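Zenorness Facilities Board > Workplace Automation > Lounge reset by robot: what happened to your shift hours?

nnoguchi
Posted Wednesday, February 4, 2026
We moved the evening lounge reset at Dimaculangan to a two-arm unit. Scope is soft items off the seating, chairs in, counter left alone. The shift went from four people to two. The other two transferred to day maintenance at the same grade. The log for last month shows 833 completed picks. It does not show who dealt with the incomplete ones. Has anyone changed the job description to match?

s_zarei
We have not. Ours still says "cleaner." Half the shift is now clearing stopped tasks and checking the grippers. Metal parts are the slow ones. The arm goes in close to a plate or a bracket, a cable lies across the approach, and a person has to decide whether to let it continue. 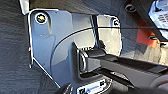
That decision takes longer than doing the task by hand. It is also not in anyone's pay grade. I raised it with Miltier, who run our contract, and was told it counts as "general duties."

florante_c
Disagree on the time. You are comparing one stop against one manual task. Compare a full shift. Our crew used to finish with sore backs from low sofas, and those complaints have dropped.

s_zarei
Complaints dropped because you have fewer people to complain. What is the rate per head?

florante_c
Fair. I don't have it per head.

jmaglaya
Fabric is the better case for these units. A jacket or a bag left on a sofa has no fixed shape, but a bad grip costs nothing. It lets go and tries again.

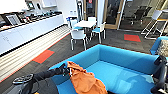
Where we lost time was lost property. The old crew knew whose coat was whose and put it on the right desk. Now everything goes in one bin and reception gets the queries. Reception was not consulted and got no extra hours.

nnoguchi
Same at our site. How did you log it?

jmaglaya
Separate line in Zadico, code 12, "item query." Reception fills it in. After a month we had enough to ask for paid time.

caquino
Did you get it?

jmaglaya
Partly. Two hours a week, under review.

caquino
Then put the stops on a separate line as well, with the name of whoever cleared each one. The job description will not move without that.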